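4. Setting up your drawers

Right, you've got the Skekgate out of its box and peeled off the protective film (if you haven't, go back to section 3, it's fiddly but worth doing properly). Now for my favourite bit, which is deciding what goes where!

1. Pick a flat, level spot with plenty of clear table in front. The drawers come out a fair way and you don't want them bumping into your mug.

2. Slide the drawers in one at a time, starting from the bottom. They should glide. If one sticks, take it out, turn it round and check there isn't a scrap of film caught along the edge.

3. Pull each drawer by the handle in the middle of its front. I used to tug mine by one corner and it went in crooked every time.

4. Drop in the dividers. I like small squares at the bottom for beads and earring backs, and longer slots higher up for tweezers, needles and so on.

Note: the dividers are a snug fit on purpose. Press straight down with both thumbs and stop when you feel them touch the base.

Caution: don't pull all the drawers out together when the unit is empty. It's light, and it can tip forward. Fill the bottom one first and you'll be fine.

5. Open the bottom drawer and put your smallest bits in first, one sort to a compartment. Go slowly, and tip them in from a folded bit of card if your fingers are as clumsy as mine.
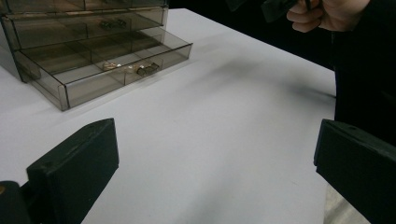 Can I wash the drawers in the dishwasher?

Please wash them by hand. Lukewarm water, a drop of washing-up liquid and a soft cloth will do it, and then leave them to dry on a tea towel before you put anything back. Kitchen roll can leave fine scratches on the tinted plastic, and so can those green scourers (I learnt that one on my own set).

6. Close the drawer gently with a flat hand. A hard shove makes the little things hop over the dividers, and then you're sorting sequins all Wednesday evening.

7. Label the fronts if you like. The Pirklow stickers in the spares bag peel off cleanly, but keep them away from the handle or they'll curl.

Note: spare dividers are part number 2448, and a replacement bottom drawer is 1490. Quote the number when you write in and it'll reach me much quicker.

If you're stacking a second unit on top, read section 5 before you lift anything.

Toivo Suominen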